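Chapter 6
Daylight and the Design of Windows

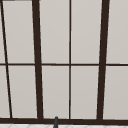

Figure 6.1 A large window with pale panes and dark brown bars (computer rendering).

Before electric lighting became common, the size and position of windows largely decided how a room could be used. Clerks sat close to the outer wall, and storage was placed in the darker middle of the floor. Many of these habits remain in buildings today, although the need for them has passed.

This chapter considers the window as a source of light, as a path for heat, and as part of the wall that must carry its own weight. Students should already be familiar with the terms introduced in Chapter 5, in particular sill, head, jamb and mullion. A mullion is an upright member that divides one part of a window from the next. Thinner bars within each part hold the separate panes.

The main case study is the former grain exchange at Pradeveck, which was converted to a public library. A survey carried out before the work listed 190 windows, of which 72 were judged fit for repair. The remainder were replaced with double-glazed units. Readings taken in January showed that the upper reading room received enough daylight for desk work until mid-afternoon, while the ground floor did not. The full survey is reproduced in Appendix B.

A shorter study of the Vindar school building, in Section 6.4, deals with glare and the use of outside shading.

Key terms
daylight factor
glazing bar
mullion
heat loss
sill

6.1 How Daylight Enters a Room

Daylight reaches a room in more than one way. Part of it comes directly from the sky, and part is reflected from the ground and from nearby buildings.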